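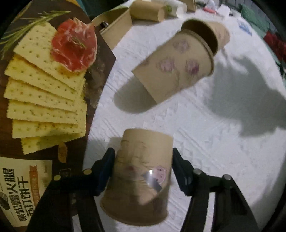
Attachment 1: kraft paper cup, upside down on white tablecloth

Subject: Supplier import stops at row 76, then stock shows wrong unit
Product: Jultholm Stock, web version
Location: Gristville shop and Stamdale storage
Priority: Normal
Status: Solved, waiting for confirmation of one point

First message

Hello,

I manage the stock for a small catering supply shop. We sell paper cups, napkins, lids and similar goods. Every month I import the price list of our supplier Ağca into Jultholm Stock as a CSV file. Until March this was working without any problem. In April the import stops at row 76 and I receive the message "Supplier not recognized". The rows before it are imported correctly.

The file has 254 rows. I attach it together with the error log.

What I have tried already:

Logged out and logged in again. Same result.
Used a different browser. Same result.
Deleted row 76 from the file. The import then stops at the next row, with the same message.
Imported the file from March again into the test area. It goes through completely.

I compared the two files side by side. The columns are the same and in the same order. I did not find an empty cell.

Reply from support

Thank you for the files. Could you please open the April file in a plain text editor, not in the spreadsheet program, and look at how the supplier name is written in row 75 and in row 76? Please also tell us in which format the file was saved.

Second message

I did as you asked. In row 75 the name is Ağca, as it should be. In row 76 and after it, there is a question mark in the place of the second letter. In the spreadsheet program I did not notice it, because the supplier column is narrow and I keep it hidden most of the time.

I think I understand now how it happened. The supplier sent the April list in two parts and I pasted the second part from an older file, which was saved in another encoding. The complete file is saved as UTF-8, but the letter was already lost before.

I replaced the name in all the rows concerned and repeated the import at 4:40 in the afternoon. It finished without error.

However, now I have a second problem. For the kraft cups, the storage in Stamdale shows 6 pieces. It must be 6 cases, and one case contains 2,000 cups. The shop in Gristville shows the right quantity. A customer order was put on hold by the system for this reason — I released it by hand.

Reply from support

Good to hear that the import is complete. The unit is stored separately for each location. When an item comes in with the "pack unit" field empty, the system uses "piece" for any location which has no default unit. Please check Settings, Locations, Stamdale, Default unit. Please do not correct the quantity by hand before you change the unit, or it will be multiplied.

Third message

The default unit for Stamdale was empty. In Gristville it was "case", which I had set myself when we started to use the program. I set the same for Stamdale, saved, and then used "Recalculate stock" for the cups only. The quantity is correct now. After that I ran it for the whole location, it took a few minutes and I found no other difference.

Two questions remain from my side:

1. Is it possible that the import gives a warning when the pack unit is empty? The error about the supplier name was annoying, but at least it was visible. The wrong unit I found only by accident.

2. The order which I released by hand still has a yellow mark in the list. Will it disappear when the order is delivered, or do I have to close it somewhere?

Reply from support

For question 1, there is an option under Import, Advanced, "Warn on empty fields". It is off by default. For question 2, the mark stays until the next nightly update. If you still see it tomorrow, please write again in this ticket and do not open a new one.

Fourth message

I switched on the warning and tested it with a short file, it works. I will look at the yellow mark tomorrow morning and write here. Please leave the ticket open until then.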